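DASIRBRIDGE — State Representative Saadet Değirmenci today filed the Open Clinic Hours Act, a bill that would pay county health clinics to stay open until 9 p.m. and would end the surprise "after-hours" charge that shows up on so many bills in our part of the state. Her full statement follows.

Hi everybody. My staff wrote me a very nice statement with a lot of semicolons in it, and I've set it aside, so you're getting me instead.

I've been talking about clinic hours since my first campaign, and some of you are probably tired of hearing it. But I spent a good part of September driving around the district with a folding chair and a legal pad, and the same thing kept coming up. People in Proscombe have insurance. They have a card in their wallet and they pay for it every month. What they don't have is a doctor they can see after they get off work, because the clinic locks its doors at 4:30 and the next closest one is 34 miles away in Hurkau (and that one closes at five!).

So they wait, or they go to the emergency room with an ear infection and get a bill that ruins their month. One dad showed me his, and there was a line on it that just said "after-hours facility adjustment," $400, for walking in at 6:15 in the evening with a four-year-old. I read it three times. I called the billing office myself and the person on the phone was very kind and couldn't tell me what it was for either.

We sent out a survey after that, a plain one-page thing with a stamp on the return envelope, and 1052 of you mailed it back. I want to thank every one of you, including the person who used the back of the page to tell me about the potholes on Chou Road. I've passed that along. The most common answer, by a mile, was evenings. You want to be seen in the evening.

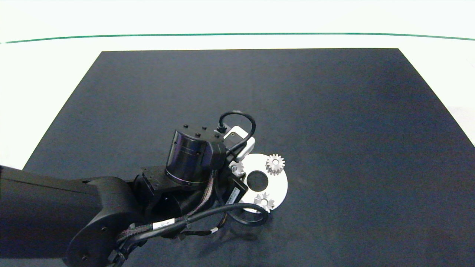
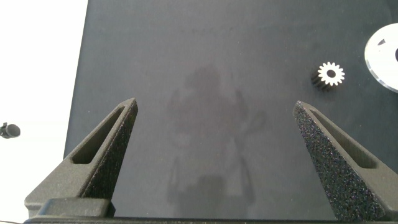
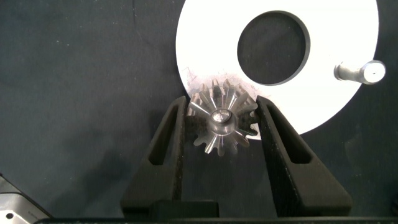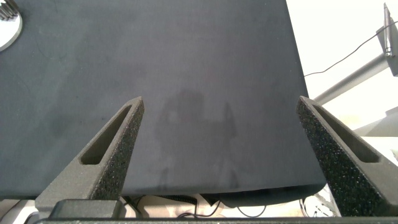
Now for what the bill does, and I'll try to keep it short. It sets up a grant that any county clinic can apply for if it agrees to stay open until 9 p.m. at least four nights a week. The money can go to nurses, front desk staff, a security guard, the light bill, whatever the clinic needs to keep the doors open. Small clinics go to the front of the line. I fought with a few friends over that part and I'm glad I did.

It also says that if a clinic or hospital is open, it's open. You can't charge a person extra for showing up at 6:15 when the sign on the door says you're there. If a facility has a different price for nights, it has to tell you the dollar amount before you're seen, on paper, in words a tired person can read.

And it asks insurers doing business in the state to list evening hours in their directories and to fix wrong listings within ten days. I tried to use one of those directories last spring. I called five offices. Two had moved and one was a tile store.

I'm carrying this bill with Representative Tín Châu, who sits across the aisle from me and disagrees with me about nearly everything else — we've had some real barn burners over the gas tax. He has the same problem in his district that I have in mine, though, and he called me before I could call him. We have 39 cosponsors signed on as of this morning, from both parties, and I'm still making calls, so if your representative isn't on the list, please give them a nudge.

Will this fix health care? No. I know some of you want me to go a lot further and some of you think I've gone too far already, and my inbox is proof of both. I still believe everybody should be covered, and I'm going to keep saying so. But a card in your wallet doesn't do much good in front of a locked door, and we can do something about the door this session.

The bill goes to the Health Committee next, and there'll be a public hearing. You can come and speak for two minutes, or send in your story in writing if you'd sooner not stand at a microphone. My office will help you with either one. Bring your bills if you've kept them. I'd like the committee to read a few out loud.

Thanks, and I'll see you at the hearing.

— Saadet

Press questions and copies of the bill: Office of Representative Değirmenci, Dasirbridge district office, open until 7 p.m.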